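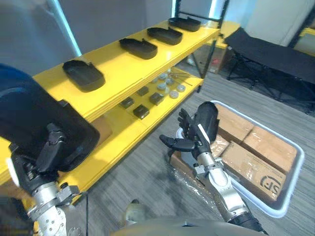

Parts Store Notebook: Yellow Shelving, Unpacking and Sorting

December
Entered by Polyxeni Zervas

Home | Notebook | Stores | Procedures | Contacts

Print this page | E-mail this page

Work resumed at 2:00 p.m. The purpose of the session was to bring the black molded pieces into one location and to settle the arrangement of the two-tier unit before the Pilum order is made up.

The upper shelf is reserved for the black pieces. They are to lie along the length of the shelf, all facing the same way. The lower shelf holds the small hardware: the round caps and the thin rods. Magdalini Bakalis has asked that the rods be moved to a rack of their own, as they roll when the shelf is knocked. No rack is available at present. Request passed to Emrys Gwilliam.

The stores ledger gives 104 black pieces received against an order of 200. The supplier's note states that the balance will follow. I have not signed for the balance.
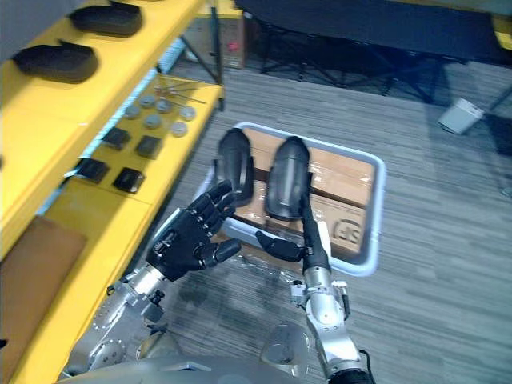 Taped cartons remain closed until the ledger line has been checked. Plastic wrapping goes to the bag by the door at the end of each session and is not to be left on the carpet. Any piece with a damaged edge is to be set aside and entered separately.

Paraskevi Andreadis inquired whether the pieces might be stacked to save space. Stacking was tried in the Akau room and left rub marks on almost 90 of them. The single row is retained for now.

Outstanding: labels for both shelves; rack for rods; reply from Lundby regarding the balance.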